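Lista: pinzas-manuales
Asunto: Re: Re: Deriva del cero de apertura en la pinza Koubek

Resumo lo que llevamos comprobado, porque el hilo se ha bifurcado y hay datos en mensajes privados que deberían constar en la lista.

En el mensaje anterior se decía:

> El fallo aparece siempre tras un cierre completo. El codificador
> devuelve 493 con los dedos a tope mecánico, y al reabrir se queda
> en 858 aunque la apertura física sea la máxima. El valor de fábrica
> es 937. Reiniciar el firmware no cambia nada. ¿Alguien ha
> descartado ya el cable plano?

Sí, el cable plano está descartado. Lo sustituí por uno nuevo de Plostik y la lectura con la pinza abierta siguió siendo 858. La diferencia con el valor de fábrica es de 79 cuentas y se mantiene constante durante toda la sesión, lo cual no encaja con un falso contacto. Un conductor dañado daría saltos, y en el registro no hay ninguno.

Tampoco es la alimentación. Medí en el conector de la placa Doller con la pinza en reposo y durante el cierre, y la caída está dentro de lo que indica la hoja de características.

Mi hipótesis es que el imán del eje gira respecto a su alojamiento cuando el dedo llega al tope con fuerza. El adhesivo original cede, el imán se desplaza unos grados y a partir de ahí el cero queda corrido. El tope inferior no lo delata porque el firmware satura la lectura en 493 y no deja ver lo que hay por debajo. Por eso el síntoma solo se aprecia en apertura.

Consecuencia práctica: el software de Kakar cree que los dedos están más cerrados de lo que están. Si se graba una secuencia y luego se reproduce en el brazo, la consigna de cierre llega adelantada o se queda corta según el sentido de la corrección. En mi caso el brazo soltó la pieza a media trayectoria en 7 reproducciones. No hubo daños, pero con una pieza pesada el resultado sería otro, así que recomiendo no reproducir nada grabado con una unidad afectada hasta recalibrar.

Procedimiento de comprobación:

1. Pinza abierta sobre una superficie plana, dedos libres y sin objeto entre ellos.
2. Leer el valor crudo, sin el filtro de Kakar.
3. Cerrar a tope sin forzar el gatillo. Abrir y repetir la lectura.
4. Cerrar a tope con fuerza. Abrir y leer otra vez.

Si la lectura cambia entre los pasos 3 y 4, el imán está suelto. Si ya sale desviada en el paso 2 y no se mueve, el desplazamiento es anterior y basta con recalibrar, aunque yo repasaría el adhesivo de todos modos.

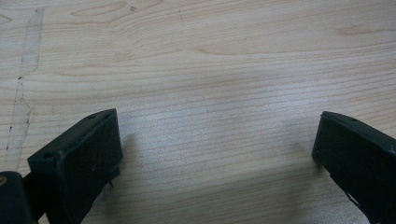
En otra respuesta del hilo se objeta que el imán no tiene por qué ser el culpable: un tornillo flojo en la articulación del dedo produciría el mismo desfase, y recalibrar sin apretar antes solo esconde el problema hasta el siguiente golpe. Quien lo escribe propone marcar el eje y el imán con un trazo de rotulador y ver cuál de los dos se mueve.

Me parece razonable y lo haré antes de desmontar. Si el trazo sigue alineado después del paso 4, retiro la hipótesis. Mientras tanto agradecería lecturas crudas de otras unidades, indicando la versión de firmware y si la pinza ha sufrido alguna caída.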